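Home Guides Visits Spares Contact
Search this guide Go

Section 6: Setting up for an open day

I've run the Iltstead open day three times now, and this section is what I wish I'd had in my hand the first time. It assumes you've done Section 5, so your Koppel arm is bolted down and has been homed at least once. If it hasn't, go back and do that on a quiet afternoon, please, and leave it alone on the morning of a visit!

6.1 The day before

1. Clear the bench. Mugs, tape, other people's screwdrivers, all of it. Sumathi Rodrigues keeps a crate by the door for this and I've copied her.

2. Put the floor tape down 100 cm out from the furthest point the arm can reach. Measure with the arm stretched right out (I once measured from the base and had to pull the whole lot up again).

3. Load the demo program from the Visits folder. Ours is number 46, the slow pick-and-place. Number 13 looks more exciting, but it runs at full speed and it's for the workshop only.

4. Run the program ten times with the guard closed. Listen as well as look. If you hear a click when the fingers close, stop and go through 6.3.

Note: the wrist camera picture goes up on the big screen, so clean the lens now with the dry cloth. Trudy Nepia used window spray one year and we had smears on show until lunchtime.

6.2 On the morning

1. Switch on at the wall, then the controller, then the screen. The screen takes ages to find the camera, so give it a couple of minutes before you start pulling leads out.

2. Press the red stop button while the arm is moving, and check that it stops. Do this every time, even if you did it yesterday. Twist to release, then press Reset.

3. Set the speed to Visitor and take the key out. Keep the key in your pocket, and I do mean your own pocket.

4. Decide who's talking and who's on the stop button. You can't do both. Benjie Cabrera talks far better than I do, so I stand by the button and nod.

CAUTION: no one crosses the tape while the controller light is green. That includes you, when a block has rolled somewhere annoying.

5. Let visitors choose which block goes first. It's a small thing but they love it, and it gets the shy ones up to the front.

6. Between groups, send the arm to Park and wait for the light to go amber before you tidy the blocks.

6.3 If the gripper misbehaves

1. Press stop, release, and send the arm to Park. Then switch the controller off at the back and take the plug out.

2. Check the cables at the wrist for anything pinched or pulled tight. Ease the slack back with your fingers, never with pliers.

3. Try the screws on the gripper with the hex key from the lid of the toolbox. Snug is enough. Teodoro Padilla sheared one by leaning on it and we lost half a day.

4. Power up again. If the screen shows error 611, the fingers have lost their zero, so run Find Zero from the Tools menu with nothing between them.

5. Still no good? Put the Wostatel video on for the visitors and sort the arm out after they've gone home.
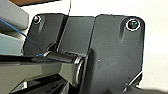 Can visitors drive the arm themselves?

Only with the hand controller, one person at a time, with the speed left on Visitor and one of your own team on the stop button throughout.

Vemus visitor guides | Contact the workshop | Copyright 2019 | Back to top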